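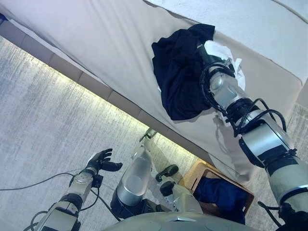
## 3. Clearing the lounge seating

Khải Đào, module report, November

### 3.1 Scope

This section covers the sofa in the shared lounge at Valtness and the items left on it. The kitchen and the entrance are treated in section 4. The aim was to set out a clearing order that a household could repeat without written instructions.

### 3.2 Seating and surroundings

The sofa is large and upholstered in pale beige fabric. The base is faced with rectangular beige panels, and a strip of warm light runs along the floor beneath it, over the carpet. Dark clothing shows up clearly against the seat. White cloth is easier to miss, and the order of work was changed to allow for this.

### 3.3 Sorting

Items were sorted into clothing, household cloths and bags. A crumpled black garment and a white cloth lying together on the seat belong to different groups and have to be separated before either is folded. The working rule is as follows:

1. Lift the upper item by a single fold.
2. Lay it flat on the free part of the seat.
3. Fold clothing in thirds and cloths in quarters.
4. Leave bags until the seat is clear.

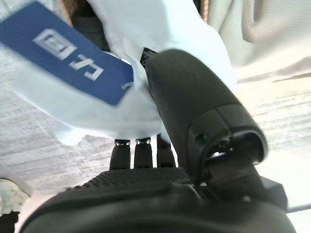
Thin plastic bags gave more trouble in planning than fabric did. A wrinkled bag holds no fixed shape and cannot be stacked, so the folding rule does not apply to it. The first draft had bags pressed flat and stored under the cloths. Hầu, who reviewed the draft, preferred a separate container, and this was adopted.

### 3.4 Item log

Entries were kept in a Simside spreadsheet using the Dranis category list. The full log for the building has 3,457 entries, of which 2,126 are clothing and 1,011 are household cloths. Bags and unsorted items make up the rest. The lounge accounts for 57 entries.

### 3.5 Limitations

The category list has no entry for cushions or throws. Folded size was not recorded, and shelf space in section 5 is therefore estimated from the unfolded dimensions.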